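**Unit 6 handout: Reading a bin-picking offer** (W. Blackwood, rev. Apr 4, 2018)

Bring this to the session along with the Skultadine quote. You will be asked to argue about both.

Skultadine sells bin picking as a service. You supply the arm, the table and the parts. They supply software, a gripper and a man called Roscoe Szabo, who is on site for the first 20 hours and by phone after that. The brochure says the package handles "up to 339 picks an hour." Underline "up to." It is doing most of the lifting.

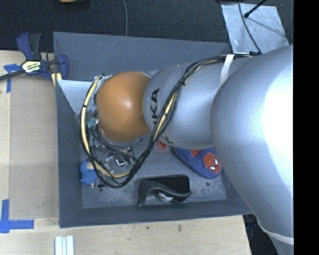
Before anyone quotes you a rate, ask what was in the bin. Identical steel brackets are one job. Soft things, shiny things and a Spider-Man slipper are another, and the brochure is quiet about slippers.

Questions to put to any vendor:

- Does a dropped item count as a pick? (Midatance says yes. Midatance also has the best numbers.)
- Who routes the cables, and who pays when they snag?
- How is the bin held down? Does the price include clamps, or is that "customer furniture"?
- What happens with the last item, the one flat against the wall?

Terms worth a second reading:

1. Section 4, "reasonable objects." No definition is given. Ansel Delacroix asked for one in July and got a new brochure.
2. Section 9, retraining. New items are billed in blocks of 52, so your 53rd item is an expensive one.

For next time: rewrite Section 4 so that both you and Mr. Szabo would sign it. One page. Drawings are welcome, adjectives less so.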